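About Troltholm 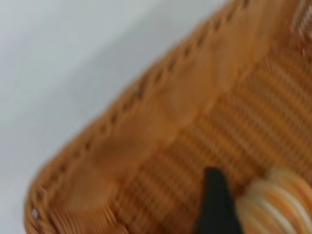
2 min read

Troltholm supplies woven storage and display baskets to bakeries, grocers, hotels and laundries. We do not sell to the public. Orders are placed through trade accounts, and the minimum order is one full carton of a single size.

The company began as a repair shop for cane seating. Repair work ended when the Raudsepp workshop closed and we took over its frames, forms and order book. Several of the Raudsepp forms are still in use, and their dimensions set the depth of our standard bread basket.

Products

The catalog is divided into 3 lines. Zirkska covers synthetic weave for food counters and other places where baskets are washed daily. Histach covers natural willow for dry goods and guest rooms. The third line is contract work, made to the customer's drawing. Drawings should give inside dimensions at the rim and at the base, with the corner radius marked.

Zirkska baskets can go through a commercial dishwasher on a rack. Histach baskets should be brushed and wiped with a damp cloth. Neither line is rated for use in an oven or a proofing cabinet.

Production and stock

We keep 4,000 baskets in stock across both standard lines. Stock sizes ship within 2 working days. Contract work ships 7 weeks after the drawing is approved, and a sample is sent before the main run starts. Color is matched by batch. Customers who need a later order to match an earlier one should quote the batch code from the carton label.

Each carton is checked for size, loose ends and level base before it is sealed. Baskets that fail on appearance alone are sold as seconds in March, to existing accounts only.

Repairs

Handles and rim bindings on Histach baskets can be replaced. Zirkska baskets are not repaired. Return freight is paid by the customer unless the fault was reported on delivery.

Trade accounts

Applications are made on the account form and require a business registration number and a delivery address with dock or ground-floor access.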